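**Stidthorpe Tenants' Alliance questions "smart storage" claims ahead of rental fee vote**

*Group says Trinov has yet to show that its paid organizing plan saves renters anything*

STIDTHORPE, March – The Stidthorpe Tenants' Alliance today called on property manager Trinov to withdraw its proposed Ivis home organizing plan, or at least to publish the numbers behind it. The plan would add a monthly fee to leases in 659 apartments across the Mahasneh buildings. Trinov says the service will "give residents back the space they are already paying for." The Alliance has read the 43-page proposal twice and is still looking for the space.

Under the plan, every household would get a starter set of storage containers, two visits a year from an organizing adviser, and access to an online guide. Residents could decline the visits but would still pay the fee. Trinov describes this as a "shared benefit model."

"If a benefit is so good, people will sign up for it," said Nisha Rathore, who chairs the Alliance. "I have lived in a one-bedroom in Mahasneh East for a long time. I know where my towels are. What I don't know is why I should pay every month for someone to come and fold them differently."

The proposal leans heavily on a pilot in Mahasneh West, in which Trinov reports that residents "felt an average gain of one full closet." The Alliance asked how that was measured. According to the company's written reply, participants filled out a survey right after their first visit, while the adviser was still in the apartment. No floor or shelf was measured before or after. No one was asked again later, when the mail had piled back up and the winter coats had come home from the cleaners.

The Alliance ran its own questionnaire and received 177 replies from households in all four buildings. Of those, 167 said they would not buy the service if it were optional. The Alliance does not claim its survey is scientific. People who dislike a fee are more likely to answer a question about it, and we have said so on the form. We would only point out that Trinov's proposal does not include a single sentence of that kind.

Several residents wrote that their storage problems have nothing to do with containers. The basement lockers in Mahasneh North have been closed for repairs since before the pilot began. Two of the hall closets on the upper floors still have no shelves, only brackets. In the East building, the cabinet under the kitchen sink is taken up by a pipe that leaves room for a bottle of dish soap and little else. A basket does not fix any of this.

Maxence Barbier, a retired cabinetmaker who reviewed the proposal for the Alliance, was asked to look at the section on "space recovery."

"There is a drawing with arrows," Barbier said. "The arrows go up, so I think they mean stacking. Stacking is fine. People have been stacking things for a long time without a subscription."

Barbier also questioned the claim that matching containers save room. In his view, a container takes up space of its own, and a half-full one takes up more than its contents did. He suggested that most households would do better with one added shelf, fitted properly and screwed to the wall, and a weekend spent getting rid of what they don't use. Current leases do not allow residents to put up shelves without written permission, and the Alliance has asked for that rule to be dropped.

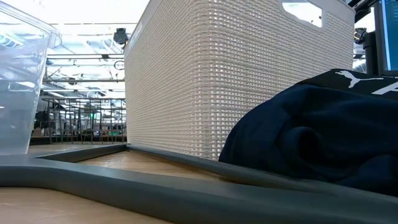 *White plastic storage basket with a handle cutout, next to a clear plastic container.*

The Alliance is making four requests:

- Make the Ivis plan optional, with no fee for those who decline it.
- Publish the full pilot results, including the survey questions.
- Reopen the Mahasneh North lockers before any new storage charge is discussed.
- Allow residents to put up basic shelving under a simple notice form.

Trinov has said it will respond "in due course." The Alliance notes that the same phrase appeared in letters about the lockers. Rathore said members would go to the spring residents' meeting with an open mind and copies of their leases.

"Show us one apartment that got bigger," she said. "I'd be happy to visit."

The meeting starts at 7 p.m. in the Mahasneh East community room and is open to all leaseholders. Residents who want to speak should give their name at the door – written comments may also be left in the Alliance mailbox in the East lobby.

**About the Stidthorpe Tenants' Alliance**

The Stidthorpe Tenants' Alliance represents renters in the four Mahasneh buildings. It is funded by member dues and takes no money from property managers or suppliers of household goods.

**Press contact:** Nisha Rathore, Chair, Stidthorpe Tenants' Alliance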